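搬家这期，写得急，凑合看

先说结论：搬完了。东西都在新地方，人也在新地方，网还没全在新地方。地址没变的只有邮箱，写信照旧。快递别再寄老楼，前台已经不收我们的件了，上礼拜有一箱纸在楼下躺了两天，差点给退回去。

这期本来要写译稿计价那个话题的，上期末尾还预告过。挪到下期。搬家把三月吃掉了一大半，脑子里现在全是箱子胶带钥匙，写别的也写不出来。反正好几位在信里问过我们为什么搬、怎么搬、花了多少、后不后悔，那就一次说清楚，省得我一封封回。

为什么搬

老地方租约到期，房东Prodis那边给的新合同，租金涨了，这个大家都料到了，能忍。忍不了的是后面几条。公共区域空调费单独分摊，怎么分没写，就一句“按实际使用情况”。会议室从免费改成按次收。还有一条说物业可以在工作时间带人看房，提前当天通知就行。当天通知！做口译远程的几位当场脸就黑了，耳机里正翻着，门口站一排人量尺寸，这活怎么干。

谈了两回。第一回对方很客气，说都可以商量。第二回拿来的合同一个字没改，只是把字体换大了一号。我不是开玩笑，真的就换了字体。Brândușa把两版并排放着对了一遍（职业病，审校出身），连标点都没动。那就不谈了。

Cusi成立到现在一直在那栋楼，说没感情是假的。窗外那棵树，楼下早点，下午三四点太阳打进来正好照在靠墙那排桌子上，夏天热得要命，冬天大家抢着坐。写到这儿有点舍不得，打住。

怎么找的

找房子这件事我的建议只有一条，自己去，挑平常上班的钟点去。中介都爱约周末，周末哪栋楼都安静。我们有一处差点就签了，周末去看，采光好，安静，租金也合适。Lucero不放心，礼拜四上午又自己跑了一趟，回来说隔壁是练架子鼓的。一面墙之隔。就这一趟省了我们一年的罪。

还有一处在地下半层，便宜，便宜得可疑。进去一股潮味，墙角的漆鼓着。中介说通通风就好了。我们有两柜子纸质词典，好几本早就不印了，不能拿去冒这个险。

最后定下来的是Gikach咖啡馆楼上那间，好几位应该去过楼下。楼上以前是裁缝工作室，空了有一阵，地板缝里到现在还能挑出大头针，进门别光脚（真有人光脚，不点名）。面积比原来小一点，但是方正，没有柱子，摆得下。房东是个人，话不多，合同两页纸，我们提的三处修改她当场拿笔改了签名。跟Prodis那边比起来，我都不太习惯了。

钱

每次写到钱这段阅读量最高，我知道你们。

押金3,000，押满租期退，合同里写明了退的日子和扣款的范围。这个一定要写明。老地方的押金为什么到今天还在扯，就是当初那句“视房屋状况酌情退还”，酌情两个字害死人。签字的时候谁都没多看一眼，一屋子靠抠字眼吃饭的人，轮到自己的合同，全都翻到最后一页找签名的地方。惭愧。

搬运费比预想的低，因为桌子拆了自己装。拆容易，装的时候发现螺丝全倒在一个袋子里，长短混着，光分螺丝就分到天黑。以后谁家要搬：一张桌子一个袋，袋子粘在桌面底下。听我一句。

另外有200是临时冒出来的。老楼货梯要预约，预约要押一笔电梯保护费，说是怕刮花。搬完来人看了一眼，说没问题，退的时候要原始收据，收据在哪个箱子里呢，不知道。找到了我再去退。找不到就当捐给电梯了。

分摊照老办法，按座位，不按人头，长期不来但是留着位子的也要出。有两位问能不能减，内部讨论过，这次先不减，明细表已经发到各位邮箱，看不懂找Brândușa，别找我，表是她做的，我也看不太懂。

扔东西

搬家最累的不是搬，是扔。

我一直以为我们东西不多。结果打开最里头那个柜子，三台打印机，能出纸的一台。不知道谁的伞，一捆。过期的安全手册。一整盒名片，上面的电话早就打不通了。还有往年译者沙龙剩下的布袋子，当初印多了，印的时候说肯定用得完。

争得最凶的是纸质词典。一派说全在Kiltanen里查得到了，占地方。一派说Kiltanen里那个老林业词条是错的，错了好几年没人改，纸的才对。两边都有道理，我两边都不敢得罪，最后办法是谁要留谁自己搬，搬上楼就算留下了。没有电梯，楼梯又陡。结果一本没少，全上去了。我看着几位平时说腰不好的同事抱着大部头往上爬，一趟又一趟，词典这个话题以后不要再提了。

稿子存档也理了一遍。纸质合同和客户资料该碎的碎，碎之前两个人对过单子再签字。这个别偷懒。有保密条款的那几家，条款里写着保存期限，过了期还留着也是违约，好多同行不知道。我们以前也不知道，是有一年客户来问才翻出来看的，吓出一身汗。做自由译者的各位，家里那几个纸箱，真的去翻一翻。

送人的东西送得挺快。多出来的文件架楼下Gikach要了，拿去放杯垫和菜单，现在进门左手边就能看到，挺像那么回事。白板给了隔壁楼补习班。那捆伞没人要，还在，新门口放着，下雨自取，不用还，求你们别还。

网

网是这次最大的坑，单独写一段骂一下。

搬之前就报了移机，对方说没问题，三个工作日。三个工作日过了，说系统里查不到新地址。再报，说楼上和咖啡馆是同一个门牌，一个门牌只能有一条线，那条线楼下用着呢。我说那怎么办，他说您可以申请一个新门牌。我为了装个网去申请门牌？

后来是Lucero打的电话。她打电话有一套，不急，不吵，每句话都问对方工号，问完还复述一遍“您刚才说的是这个意思对吧”。打到下午，对方主管出来说可以在门牌后面加“楼上”两个字。就这样，加两个字。前面那些天都白等了。

线是进来了，速度还没上来，说是要换个口。这期间靠楼下的无线，老板娘人好，给了密码，但是请各位自觉，大文件别在这时候传，视频会议尽量关画面。上午有位传了一个带音轨的整片，楼下刷卡机直接不动了，排队的客人全抬头看天花板。很不好意思。中午我们集体下去买了一轮三明治赔罪。

远程口译的先回家做，等我通知。千万别赌，耳机里断一下，客户记一年。

收拾

新地方空了一阵，灰是有的。前前后后打扫了几天，都是自己动手，谁下午没活谁来。窗户最难弄，外面那层够不着，等下雨吧。地拖了好几遍，水从黑的变灰的，变不成清的，后来也就接受了。老裁缝留下一面大镜子，好看，留着没动，就是正对着一张桌子，坐那儿的人一抬头看见自己，说影响交稿。可能得挂块布。

桌子按老位置摆的，基本。靠窗那排重新抽签，抽完有人私下换了，我当没看见。茶水角放在楼梯口旁边，杯子还是老规矩，自己洗自己的，水池小，别泡着过夜。冰箱贴上名字，没名字的周末一律清掉，包括那瓶不知道谁的辣椒酱，虽然我觉得挺好吃的。

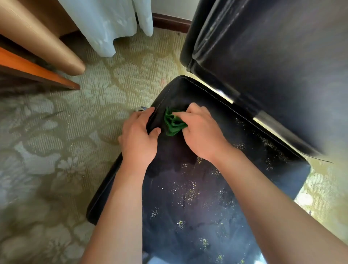
擦椅子
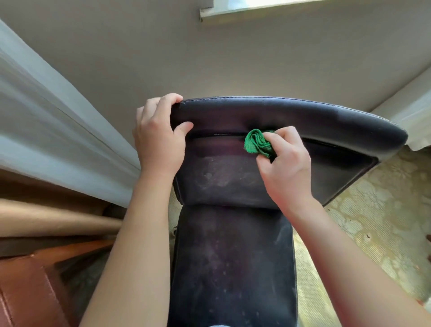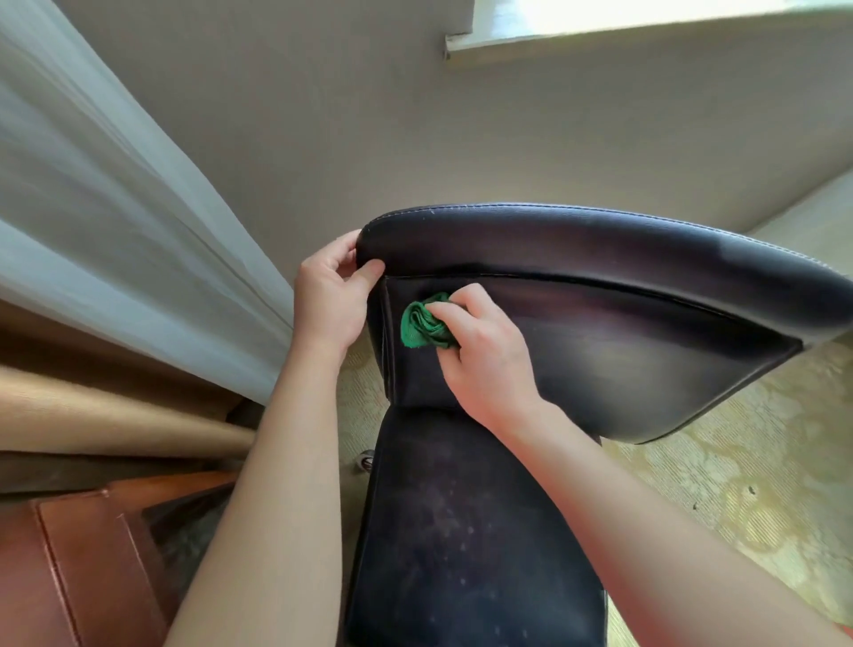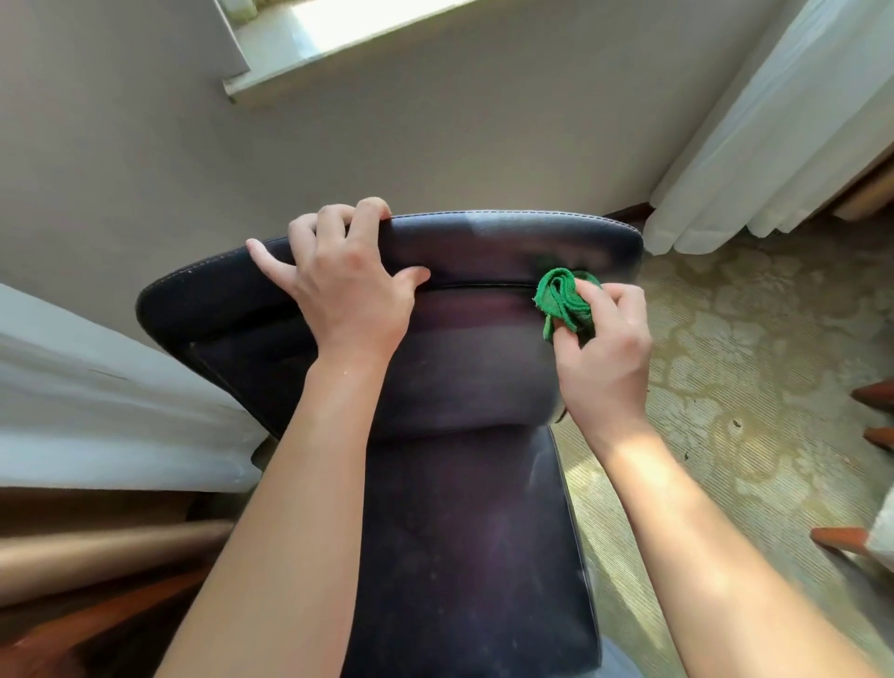
钥匙一人一把，签字领，丢了自己配，配之前说一声。楼下大门晚上咖啡馆打烊就锁，之后要从侧面小门走，小门那把锁有点脾气，往上提着拧。灯的开关在门外面，对，门外面，最后一个走的人出去再关，关早了就得摸黑下楼。Brândușa已经摸过一回了，膝盖青了一块，楼梯边上的夜灯下周装。

有几件事还没定，列在这儿，有意见直接回信，不用客气：

词典放哪面墙。现在全堆在地上，挡路。要打一排架子还是买现成的，打的贵，现成的怕压弯。谁家里有压不弯的书架，牌子告诉我一声。

周五茶会还办不办。地方小了，全来肯定坐不下。有人提议直接在楼下办，老板娘说可以，要提前讲人数。我个人赞成，她家的杏仁饼比我们以前超市买的那种强太多。

电话间。老地方有，新地方没有。有人说把储物间腾出来，我进去试了试，能站，能坐，门一关自己喘气的声音挺大。铺点吸音的应该行，有没有做过的，求经验，求别踩的坑。

访客。以前客户来就在会议室谈，现在没有会议室，在楼下谈又不太方便讲价钱。先约错峰，来之前在群里喊一声，办公室里的人戴耳机或者出去走走。这个办法肯定撑不了多久，再想。

再回几封信，压了好久了，对不起。

问老地方押金的：还在扯。对方发来一张扣款单，有一项叫“墙面自然老化修复”。自然老化也要我们修。回信已经写好，附了合同条款和入住时的照片，当年拍照嫌麻烦，现在谢天谢地拍了。有下文再报告。正在租房子的，进门第一天就拍，每面墙都拍，连插座一起，存两个地方。

问Kiltanen术语库能不能共享的：能，但是要重新给权限，搬家那周我把管理员密码改了，改完自己忘了，刚找回来。下周统一开，别一个个催。那条林业词条也一起报上去了，看他们改不改。

问新人还收不收的：收，现在空2个位子，都不靠窗，丑话说前面。先来坐一天试试，觉得吵觉得挤都正常，想好了再交钱。做小语种的优先，但也没有那么严，主要看跟大家合不合得来，以及洗不洗杯子。

问译稿计价那篇的：下期，一定。问卷已经收了一批，还差笔译法律方向的，做这块的麻烦抽空填一下，匿名的，金额可以填区间。上次有人在备注栏里写了一整篇控诉，写得太好了，征得本人同意我想全文登，本人还没回我，看到的话回一下。

问我们后不后悔的：问早了，等交完第一个夏天的电费再说。

就到这儿，楼下喊我去拿快递，应该是延长线到了。错别字下期再更正，这期没来的及校，Brândușa看到别骂我。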